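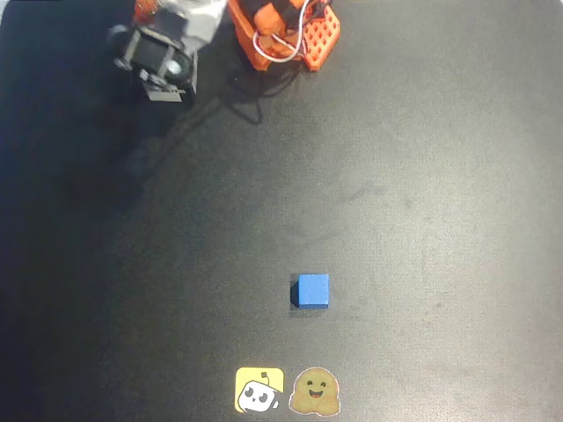
濃い灰色の天板というのは、買う前の想像では、ほこりが目立たないはずの色だった。黒ほど気取らず、白ほど神経質でもない、ちょうど怠け者向けの色。そう思って選んだ私は、以来ずっと、ほこりと指の跡と、何かをこすった覚えのない擦れ跡を眺めながら暮らしている。

つや消しなのがまたいけない。つやのある面なら布でひと拭きして、きれいになったと自分をだませる。つや消しは拭いたところがそのまま跡になる。右寄りの真ん中あたりに、うっすら濃い、形のはっきりしないしみのようなものがある。汚れなのか、汚れを取ろうとした努力の記念碑なのか、もうわからない。見る角度を変えると消えるので、来客には角度のほうを勧めている。

机の上を片づけようと決めたのは3月だった。Otnessという収納用品の店で、仕切りのついた浅い引き出しを2つ買った。商品名はBretwood。名前からして森の香りでもしそうだが、届いたのは段ボールのにおいのする箱で、組み立てには説明書の5番目の図を裏返しに読む才能が必要だった。私にはその才能がなく、最初の引き出しは今も閉めるときに小さく鳴く。

引き出しに入れたものを書いておく。短くなった鉛筆、用途を忘れた六角レンチ、電池(使えるものと使えないものの混成部隊)、GajewskiのカッターとGajewskiの替え刃。替え刃は78枚入りを買ってしまった。週に1枚折っても1年半もつ計算で、私はカッターを月に一度も使わない。遺産として誰かに残すことになると思う。

片づけの本にはよく、使う頻度で分けなさいと書いてある。やってみると、毎日使うものはペンとマグカップだけで、残りはすべて「いつか」の箱に入ることになった。「いつか」の引き出しはその日のうちに満員になり、2つ目の引き出しも「いつか・別館」になった。分類としてはたぶん失敗だが、机の広いところはちゃんと広くなった。灰色が見渡せる。おかげで跡も見渡せる。

ケーブルだけはどうにもならない。白いのは輪になりたがり、黒いのは伸びた先で勝手に曲がって寝そべる。黒いほうは天板とほとんど同じ色なので、放っておいても目立たないという長所があり、そのせいで私は何度も袖を引っかけている。束ねるための面ファスナーも買ってあるのだが、これが引き出しのどちらにあるのか思い出せない。鳴くほうだったような気がする。

拭き掃除についても少し。水拭きは筋が残る。乾拭きはほこりが隣に引っ越すだけ。Bromanceという、名前の意図がよくわからないクロスを試したら、これがいちばんましだった。51回まで洗えると袋にあるが、52回目に何が起きるのかは書いていない。今のところ洗ったのは一度で、それも台所のふきんと間違えてのことだ。

面が広いと明るさのむらもよく見える。真ん中から右は少し茶色がかった灰色で、左の端はほとんど黒い。最初は日焼けを疑い、次に自分の目を疑い、最後に掃除のむらを疑った。三つとも濡れ衣かもしれないので、左端を念入りに拭いてみたところ、左端に新しい跡ができた。

次はマットを敷くかどうかで迷っている。候補は濃い灰色。

04/01/2024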